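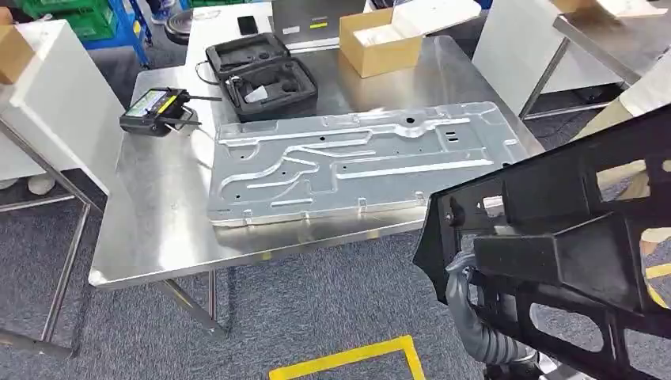

Issue 475, page 10

CALL FOR PARTICIPATING LABORATORIES
Comparison of dimensional measurements on stamped sheet metal parts

Brustero Measurement Services, Sorkbridge, is accepting applications from laboratories and in-house inspection departments for the next round of its comparison program. The round is listed in program documents as Ventura and covers free-state and restrained measurement of thin stamped panels. Applications close at the end of September.

Background

Thin stamped parts are difficult to measure consistently. A panel that meets its drawing when clamped to a fixture may sit well outside tolerance when laid on a surface plate, and the result depends on the supports, the order of clamping, the probing force and the time allowed for the part to settle. Two laboratories working from the same drawing can report different values for the same hole, and both can be following their own procedures correctly.

The previous round, Huvell, dealt with machined blocks and gave close agreement among participants. Several laboratories then asked for a round on flexible parts. Ventura was set up in response to those requests.

Scope of measurement

Each participant will receive one circulating panel, one reference bar and a set of three supports. The panel is 900 mm long and 475 mm wide. The following features are to be reported:

Position of the round holes marked on the drawing, relative to datums A, B and C
Diameter of the same holes
Width and position of the slots
Height of the ribs at the marked sections
Angle of the bent front flange
Flatness of the base surface, free state
Flatness of the base surface, restrained

Participants may apply for the full list or for hole position and diameter only. Flatness may not be taken alone. Laboratories applying for the full list must complete both the free-state and restrained series. Partial results in either series will be returned to the laboratory and left out of the analysis.

Equipment

Contact and optical methods are both accepted. A coordinate measuring machine, an articulated measuring arm or a structured light scanner is suitable, provided that the working volume holds the panel without repositioning. Laboratories that must reposition the panel should say so on the application form and describe how the two coordinate systems will be joined.

Optical systems that need a matting spray may be used. The spray must be of a type that evaporates fully within 24 hours. Powder sprays that need wiping are not allowed on the circulating panel, as wiping has been found to disturb the flange. Adhesive targets may be placed only inside the areas shaded on the drawing.

Hand gauges are accepted for hole diameter and slot width. They are not accepted for position.

Ambient temperature is to be held at 20 degrees Celsius, plus or minus 1 degree, and recorded at the start and end of each series. The panel must remain in the measuring room for at least 10 hours before the first reading.

Who may apply

Commercial calibration laboratories, inspection departments of manufacturers, and teaching laboratories at technical colleges may apply. Accreditation is not required. Each participant must name one operator who will perform all readings. A second operator may be named for the optional repeatability series, which uses the same panel and the same setup.

Applicants must be able to receive and ship a crate weighing 14 kg. The crate must not be stored outdoors or stood on end.

Schedule

Accepted laboratories are assigned a slot of eight working days, including the day of receipt and the day of shipment. Slots run from October through April. Preferences can be given on the form and are met where the shipping route allows. A laboratory that overruns its slot is moved to the end of the route, and its readings are repeated there.

Between every fourth and fifth participant the panel returns to Sorkbridge for a stability check. If the check shows a change in any feature larger than the stated limit, the panel is withdrawn and a second panel from the same stamping run takes its place. Results are then analyzed in two groups.

Reporting

Results are entered in the spreadsheet supplied with the crate. Every value must be accompanied by an expanded uncertainty and a short uncertainty budget. Values without an uncertainty are listed in the report but receive no score. Units are millimeters and decimal degrees. Do not round to drawing precision; report to the resolution of the instrument.

Participants are identified in the report by code only. The code is known to the laboratory and to the coordinator's office. A draft report is sent to all participants for comment, and comments are accepted for three weeks. After that period only clerical errors are corrected.

Fees

Full list: $851 per laboratory
Optional repeatability series: no added charge

The rate for hole position and diameter only is stated on the application form. The fee covers use of the circulating items, the draft and final reports, and outbound shipping to the next laboratory on the route within the contiguous states. Laboratories elsewhere pay their own outbound shipping and any customs charges. Fees are due on acceptance and are not refunded once a slot has been confirmed.

Damage

Inspect the crate on arrival and complete the receipt sheet before removing the panel. Bends, dents and scratches deeper than surface marks must be reported the same day. Do not attempt to straighten the panel. Handle it by the short edges with clean cotton or nitrile gloves.

How to apply

Request form V-2 from the comparison office at Brustero Measurement Services, Sorkbridge. Return the form with a one-page description of the proposed setup and the calibration certificate of the main instrument. The certificate must be valid through the last day of the requested slot. Forms received without a certificate are held until it arrives and do not reserve a place.

The office takes telephone inquiries from 9 a.m. to noon. Questions on datum selection should be sent in writing, and the answers are circulated to all applicants.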